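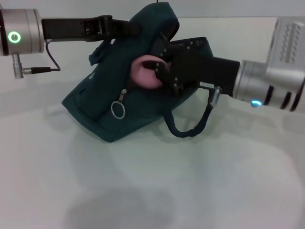

## Packing small bags: tips picked up at the Drorent open day

Drorent had its doors open on a Monday in June, and two arms were working on a fabric bag for most of the morning. Lejla Ionescu ran the table. I went for the machines and came home with notes on packing, which I've been using on our own gym and toiletry bags.

- Hold the bag near the top on one side and work with the other hand. One gripper pinches the fabric up by the opening while the other goes into the mouth. Soft bags fold shut if you only hold the bottom.
- Keep the bottom edge on the table. Packing in midair takes twice as long.
- Put soft things in first and push them into the corners with your fingertips. Socks and washcloths fill gaps that bottles leave.
- Add a key ring to any zipper pull that's hard to grab. The teal bag has a round one. A pack of 100 split rings cost me 9 dollars, and Davina MacKinnon next door took half.
- Clear the table first. A plain, pale top makes dropped earring backs and pills easy to find.
- Don't overfill. Lejla's rule was to stop while the zipper still closes with one hand.

Crumpled nylon bags can be hung in the bathroom during a shower. Most creases drop out overnight. Don't iron them.

The Bonley building is next on the open day list. Parking is behind Mackay Street and fills up by 13 minutes past the hour, going by last time.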